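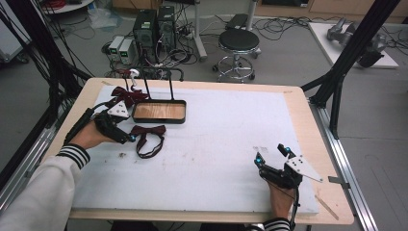 Bow tie storage, a thread. I run wardrobe for a concert band and have spent more hours on neckwear than the job description allows for.

Pre-tied ties on a neck strap fail in two places: the knot gets crushed, and the strap takes a set where it was folded. The cloth itself outlasts both.

First rule: never wind the strap round the bow. It pulls the wings forward, and after a month in a drawer they stay forward.

Lay the bow face up, wings level. Bring the strap behind it in one loose loop, no crease. If the adjuster slide is metal, keep it off the satin – it leaves a mark like a fingernail.

Container: a shallow tray with a flat base and a low rim. A deep box invites stacking, and the bottom layer pays for it. We allow two deep in ours, with tissue between.

Dark burgundy shows lint more than black does. Tape roller before the tie goes in the tray, and again before it goes out. Brush the knot by hand; the roller lifts the threads.

Fastenings: hook closed before storing. An open hook will find the nearest wing and pull a thread in it. Ye-seo Song lost a decent one that way in February.

Neck sizes: leave the strap at whatever the wearer last used and write it on a cloth label at the back. Ours run up to 17 inches. Resetting everything to the shortest length looks tidy and costs you the whole of the interval.

Wipe the table first. Grit on a work surface goes straight into satin, and white shows you what you have missed. 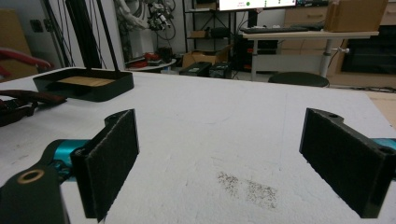 Geum-ok Yeom asks whether any of this applies to self-tie bows, as she has been rolling hers and they come out with a ridge down the middle.

Partly. Self-tie should be stored undone and flat, full length if the tray allows, one fold at the narrowest part if not. Rolling is fine for long ties. For the ridge: steam from the back, no contact, then leave it flat overnight.

Cummerbunds on Sunday. They need a longer tray.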